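The Hand at Trorkville

Detlef Wunderlich was sixty-one when he took the job of teaching a hand. The letter from Rathjen said only "operator, training desk", and he had supposed it was a desk where people were trained. He put on his grey jacket and took the early bus from Flivcombe, and at the gate in Trorkville a young woman named Damel gave him a badge and a pair of thin gloves with wires in them.

"You move," she said, "and it moves. When you have done the thing, you press the pedal, and that is one example."

"And how many examples does it need?"

"For this one we want 300 before September."

He asked if it was paid by the piece. She laughed and said no, by the hour, and that he should please not hurry.

He had been a repairer of clocks and later of sewing machines, and he knew what it was to learn with the fingers. His own master had never explained anything. He had put his big hand over the boy's hand and turned the screwdriver, and after some weeks he took his hand away. Detlef thought of this when he lifted his right arm for the first time and, on the other side of the glass, the grey arm lifted too.

The first days went badly. He could see the table, but he could not feel it. He closed his fingers too early, or too hard, or he closed them on nothing. Damel sat beside him with her tea and pressed the key that marked an example as bad. She did this without any unkindness, as a person picks small stones out of lentils.

"Why do we keep the bad ones?" he asked.

"It has to know them also."

In the second week she showed him the view from the wrist, which until then he had not wanted. It made him a little seasick. But he saw that he had been watching from the wrong place, like a man who threads a needle by looking in a mirror. 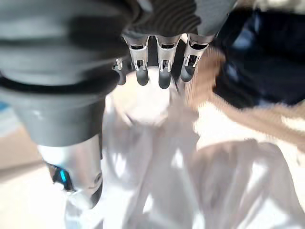

After that he worked with the wrist view on the large screen and the table only in the corner of his eye. Come down slowly. Stop before you touch. Let the thumb wait on its side and bring the others to it. He said these things under his breath in his own language, and one afternoon he noticed that Damel had begun to say them too, with terrible pronunciation.

On 23 August 2023 he wrote in his notebook that they had passed 100 good ones. He did not write how many bad ones. He wrote that his shoulder hurt and that the soup in the canteen was leek.

It was that same evening that she let it try alone. She turned off the gloves, but he forgot to take them off, and he sat with his hands in his lap while the arm went out over the table. It went down quickly, much quicker than he would have gone. Then it stopped before it touched.

He knew that stop. It was a small stop with a tremble in it, and he had made it all his life, above balance springs, above the bobbins of impatient ladies. He had never seen it from outside.

"That is not needed," said Damel, reading her numbers. "It loses time there. We could cut it out of the examples."

"Could you leave it?"

She looked at him over the cup. "I must ask."

She did ask, and the answer took many days to come, as answers at Rathjen did. In the meantime they went on. The task was changed, then it was changed back. There were evenings when the lamps on the far side of the room were already off and he continued all the same, steering among dark parts which he knew more by memory than by sight. 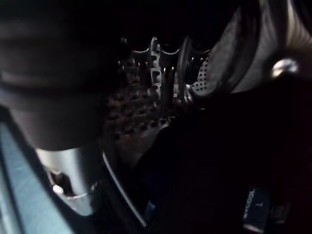 The wrist view, with most of the light gone.

On such an evening he asked her what would happen to the examples when the job was over.

"They stay," she said. "They are copied into the next one, and the next. Nobody will know which are yours."

"And the bad ones?"

"Those too."

He thought of his master, who had been dead for 30 years, and whose way of holding a screwdriver, a little too near the tip, he had never been able to lose. He wondered whether it was visible in the arm. He was not sure he wished to ask her this, and his English for it was not good enough.

"One more?" said Damel.

He looked at the clock. The bus to Flivcombe went in 2 minutes and he would not catch it now. He pulled the gloves straight, finger by finger, and put his foot beside the pedal.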